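Two days in Dovness: notes from the open day on online extremism

2025-04-29

I went to Dovness for the open day at the Sepúlveda Center, which collects and catalogs far-right pamphlets, newsletters and web writing. I have used its catalog for years but had never seen the place. It takes up two floors of a former insurance office behind the train station. You sign in, leave your bag in a locker and get a paper badge.

The first morning was a tour of the archive. There were 13 of us in my group, mostly teachers and librarians, with a couple of local reporters. The printed material is kept in gray boxes by year and then by country. The oldest items we were shown were stapled newsletters from the 1970s, mailed from post office boxes in the Midwest to subscribers in Denmark and Sweden. One of them had a reading list on the back page, and I recognized several titles that still get passed around on forums today.

That was the main point of the tour, as far as I could tell. The staff kept coming back to how much of the writing is copied. A paragraph about immigration and birth rates would appear in an American newsletter, turn up in translation in a Scandinavian one a year or two later, and then come back into English with the source removed. They had laid out one such chain on a long table, 12 sheets in order, with the shared sentences marked in yellow. The wording barely changed from one end to the other. The name of the group being blamed changed twice.

After lunch we had a session on Brirus, the software the center uses to match passages across languages. It was slower going. The presenter spent a long time on settings, and the projector was too dim to read from the back. What I did get from it is that the program only suggests matches. A person reads every one before it goes into the catalog, and plenty are thrown out. Religious texts cause a lot of false matches, as do old newspaper quotations that everyone uses.

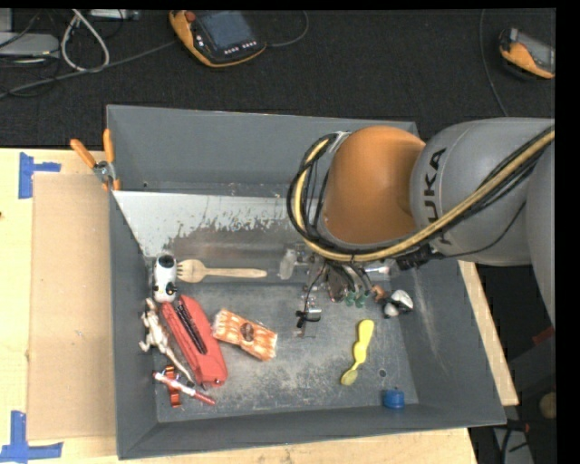
The second day was better. It started with a panel on what to do with violent manifestos once they are public. The center keeps them but does not put them online. Researchers can apply to read them in a supervised room, with no phones. One panelist thought even this was too open. Another said that when the texts are locked away, the public ends up relying on short quotes picked by people with their own reasons for picking them, and the borrowed material in them goes unnoticed. I lean toward the second view, though I would not want to be the one deciding who gets a seat in that room.

Questions ran over by half an hour. Somebody asked whether bloggers who are cited in a manifesto share the blame for what its author did. The panel would not give a yes or no. They did agree that being cited is a fair reason for a writer to be asked about the work, and that very few have given a straight reply.

In the afternoon I sat in on a workshop for teachers. We were given a packet called Plamiteck, 80 pages, meant for students of 16 and up. It has them trace a claim backward through its sources until they reach the first place it was printed. My table got stuck on the third step, where the link goes to a site that has been taken down. The packet has a page on using web archives for this, but it comes after the exercise and should come before it.

Some practical things. The reading room has been open to the public since March, by appointment. The catalog now lists 840 titles, and the print version on sale at the desk is already out of date, so use the online one. Lunch was sandwiches and they ran out early. The elevator was not working on either day and the archive is on the upper floor, so call first if stairs are a problem.

I have asked for a second visit to read the Danish newsletters properly and am waiting for a date.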